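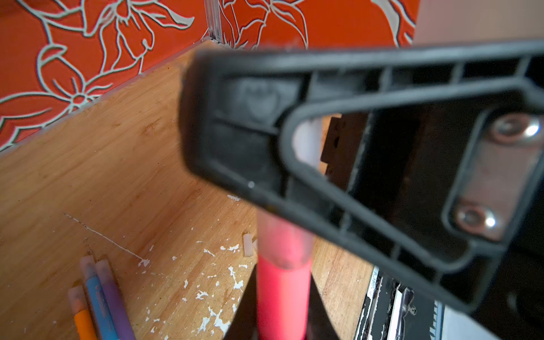
コミュニティ相談室 > 小規模事業・工房 > 設備の購入と予算 > ロボット・自動化

当サイトでは、表示内容の改善と利用状況の把握のためにCookieを使用しています。閲覧を続けた場合、Cookieの使用に同意したものとみなします。[同意する] [設定を変更]

卓上アームと樹脂の指先、111万円の見積もりは妥当でしょうか

Themis Pappas
投稿日 04/05/2024

川口で、子ども向け造形教室に貸し出す画材セットの詰め直しをしている小さな作業所の者です。教室から戻ってきた箱を開けて、色鉛筆やクレヨン、スティックのり、筒形の容器などを机に出し、使えるものと使えないものに分けて、また箱に戻します。ずっと手でやってきました。

先月、取引先の紹介でWutariという販売会社の営業の方が来て、卓上型のロボットアームを勧められました。見積もりの中身は、アーム本体、リブの入った黒い樹脂の指(物の形に沿ってしなるタイプ)、手首につける小型カメラ、それに「Dostdale」という教示ソフトの初年度分です。合計で111万円、税別。設置の立ち会いは含むが、その後の訪問は別料金だそうです。

営業の方は「柔らかい指なので、形の違うものでも設定なしで掴めます」「カメラで見て自分で判断します」と言っていました。デモの動画も見せてもらったのですが、動画では真っ白な台の上に同じ形の円筒が等間隔で並んでいて、それを順番に隣の箱へ移しているだけでした。うちの机はそんなにきれいではありません。木目の天板に絵の具の白い飛沫がこびりついていますし、鉛筆は束になって重なっていて、壁も柄物です。そこを質問したら「学習させれば大丈夫です」という返事で、誰が、どのくらいの期間、何をすれば学習したことになるのかは、はっきりしませんでした。

所内では、買いたい人と買いたくない人に割れています。私は正直、疑っているほうです。ただ、疑っているだけでは話が進まないので、次のことを教えてもらえないでしょうか。

・この金額は、この構成として高いのか安いのか
・見積もりに書かれていない費用で、後から出てくるものは何か
・買う前に先方に何を見せてもらうべきか
・そもそも色鉛筆のような細くて転がるものを、こういう指で掴むのは現実的なのか

作業量は教室の予定によって波があり、学期の変わり目に集中します。暇な時期は何日も箱が来ません。専任のエンジニアはいません。パソコンに多少詳しい者がひとりいますが、その人も普段は詰め替えをしています。

よろしくお願いします。

Sinan Baysal
ベストアンサーに選ばれました

食品の小分けと文具の検品で卓上アームを入れる側の仕事をしてきました。売る側ではなく、買って苦労した側です。少し長くなります。

まず金額ですが、構成の名前だけでは高いとも安いとも言えません。同じ「卓上アーム」でも可搬重量、繰り返し精度、保証の範囲で値段はいくらでも変わります。見積書に型番と保証年数がなく、「一式」と書いてあるなら、その時点で比較のしようがないので、項目を分けて出し直してもらってください。アーム、指、カメラ、ソフト、設置、講習。それぞれに金額が入った紙が出てこない会社とは、私なら話を進めません。

それから、Dostdaleが「初年度分」となっている点。ここは赤ペンで囲んでください。二年目以降の更新料はいくらか、更新しなかった場合にアームは動くのか。動くけれど教示の変更ができない、という契約は珍しくありません。箱の中身が変わるたびに教示を直したい仕事で、それでは困ります。口頭の「たぶん大丈夫です」は数に入れないでください。

見積もりに載りにくい費用を、私が払ったことのある順に並べます。

・指の交換品。樹脂の指は消耗品です。リブが白っぽくなったり、先端がささくれたりします。単価と、在庫から何日で届くか
・架台か、机の補強。アームが振ると机が揺れ、机が揺れるとカメラの見ているものがずれます
・照明。軽く見られがちですが、私の職場では指の次に効きました
・安全の確認にかかる手間。人が隣で作業するなら、リスクアセスメントの書類を誰が作るのか。「協働型だから柵は不要」は説明の半分でしかありません。掴んでいる物が尖っていれば話が変わります
・自分たちの時間

最後のものが一番大きいです。うちでは導入してから形になるまで、担当者がほぼ張りつきで5か月かかりました。販売会社の計画書には「2週間」とありました。嘘をつかれたとは思っていませんが、あの2週間は箱から出して腕が動くまでの期間で、仕事になるまでの期間は誰の紙にも書いてありませんでした。御所のように詰め替えの人が兼任するなら、その人が抜けた分の作業を誰がするかも予算です。

指について。ご質問の、内側に格子状のリブが入ったしなる樹脂の指は、私も使っています。得意なのは、ある程度太さがあって、立っているか孤立しているものです。筒形の容器を上や横から挟むのはうまい。押された側が巻きつくように曲がるので、多少中心がずれても持てます。

苦手なのは、机に寝ている細いもの。色鉛筆がまさにそれです。この手の指は先端が厚く、机と鉛筆の隙間に入っていきません。挟もうとすると転がって逃げるか、束のほかの鉛筆まで連れてきます。爪のような薄い先端を追加する手はあります。ただし、それをつけると「形に沿ってしなる」という売り文句のうま味がかなり減りますし、机を引っかきます。吸着も鉛筆の丸みや六角では安定しません。できないとは言いませんが、「設定なしで掴めます」は、私なら信じません。

もうひとつ、手首カメラの件。手首につけると、物に近づくほど自分の指が画面の大部分をふさぎます。肝心の瞬間に、掴む相手が指の陰に半分隠れる。リブの隙間から向こうが少しのぞける程度です。しかも近い指はピントが合いません。これでうまく動くように作ってある仕組みもありますが、上から見る固定カメラを併用することが多いので、追加になるのか最初に聞いてください。半透明のキャップや光沢のあるものを見分けたいなら、なおさらです。

机の白い飛沫や柄の壁は、気にして正解だと思います。白い汚れと、消しゴムの欠片や折れた芯を区別できるかどうか。人間には簡単でも、安い仕組みでは平気で間違えます。うちでは無地のマットを敷いて済ませました。マット代で解決することを、ソフトのオプションで解決しようとする営業がいるので注意です。

買う前に見せてもらうもの。これは強くお勧めします。

教室から戻ってきた箱を、何も片づけずに4箱、先方に送ってください。きれいに見えるように並べ直さないこと。そのうえで、作業を最初から最後まで編集なしで撮ってもらいます。早送りもなし。途中で人の手が入ったら、それも写してもらう。断られたら、その断り方がかなり参考になります。

映像が届いたら、見るのは成功した回ではなく、失敗したあとです。落とした鉛筆をどうするのか。止まって人を呼ぶのか、気づかずに次へ行くのか、空の指を箱まで運んで「完了」にするのか。三番目が一番たちが悪い。

買わない場合の予算も並べて書いたほうがいいです。学期の変わり目だけ仕事が集中するなら、同じ金額で繁忙期の人手をどのくらい頼めるか。仕分け用の溝つきトレイを作ったらどれだけ楽になるか。うちは結局、トレイを先に作っておけばアームの選定が一段下の機種で済んだ、という反省が残りました。順番が逆でした。

暇な時期に何日も動かない機械は、元を取る計算が急に苦しくなります。営業の試算表はたいてい毎日動く前提なので、稼働日のところに御所の本当の数字を入れてもらってください。それで黒字になる表が出てきたら、ぜひここに貼ってほしいです。皮肉ではなく、見てみたいので。

hako_no_naka

うちも似たようなの買いましたが普通に動いてますよ。心配しすぎじゃないですかね。補助金使えば安くなるので商工会とかに聞いてみたら？ 掴めないものは手でやればいいし。

あと動画は会社によって全然違うので、Wutariじゃなくて別のところからも相見積もり取ったほうがいいです。うちはFlostamsteadから買いました。対応は早かったです。値段は忘れました。

Sinan Baysalさんのコメント
何を掴ませているか、それだけでも教えてもらえませんか。「普通に動いている」が、同じ形の箱を移す仕事なのか、ばらばらの画材なのかで、質問者さんにとっての意味がまるで違います。

hako_no_nakaさんのコメント
化粧箱です。同じサイズのやつ。

元・設備購買

機械の中身は上の方が詳しいので、契約と予算の側から少しだけ。

補助金の話が出ていますが、先に発注すると対象外になる制度が多いです。公募の時期も決まっていますし、いったん全額を払ってから後で戻ってくる形が普通なので、その間の現金があるかどうかを見てください。「補助金が出るから安い」という言い方をする人がいたら、出なかった場合でも買うかを自問したほうがよいです。出なければ買わないのなら、おそらく必要な機械ではありません。処分の制限がつくこともあり、合わなかったから売る、ということも簡単にはできません。

分割で考えるなら、いきなり購入でなく短期のレンタルか貸出機を当たってください。アームだけなら貸してくれるところはあります。借りるなら忙しい時期に合わせるのが筋です。暇な時期に借りると、みんな面白がって丁寧に並べてやるので、よく動いているように見えてしまいます。前の職場で12月、ではなく閑散期に試して、December号と呼ばれた機械が翌年から棚の下で眠っていました。名前だけ残りました。

検収条件も必ず書面に。「設置して動作を確認」では、腕が上下しただけで支払い義務が発生します。何を、どの状態の机から、どの箱に、どのくらいの失敗まで許すのか。細かくて嫌がられますが、ここで嫌がる相手は検収の後ではもっと動きません。支払いも、着手時と検収後に分けてもらえるか交渉の余地があります。

それと「学習させれば大丈夫」について。学習用の作業をこちらの人員でやるのなら、集めたデータが誰のものか、別の機種に乗り換えたときに持ち出せるかも聞いておくべきです。人の時間をかけて作ったものがソフトの契約と一緒に消えるのは、金額に出にくい損です。

私なら、今期は見送ってトレイと照明だけ買います。それでも詰まる工程が残ったら、そこだけの見積もりを取り直します。

Themis Pappas
質問者からの補足

皆さん、ありがとうございます。見積書を見直したら、確かに本体以外は「一式」でした。Dostdaleの更新料も記載なしです。Wutariには項目を分けた見積もりと、更新しない場合の扱いを文書で出してほしいと頼みました。

箱も送ることにしました。買いたい派の同僚が、せめて鉛筆の向きくらい揃えて入れようとしたので、そのまま送るように言いました。編集なしの動画については「社内で確認します」とのことで、まだ返事がありません。

試算表は、稼働日が年間を通して毎日になっていました。うちの予定表を渡して計算し直してもらっています。検収条件の文案は、いただいた内容をもとにこちらで書いてみるつもりです。Flostamsteadにも同じ条件で見積もりを頼みます。溝つきトレイは端材で試作を始めました。鉛筆は収まりますが、クレヨンの太いものがまだ入りません。

お問い合わせ | 利用規約 | プライバシーポリシー | 運営について
© コミュニティ相談室 掲載内容の無断転載を禁じます
ページの先頭へ戻る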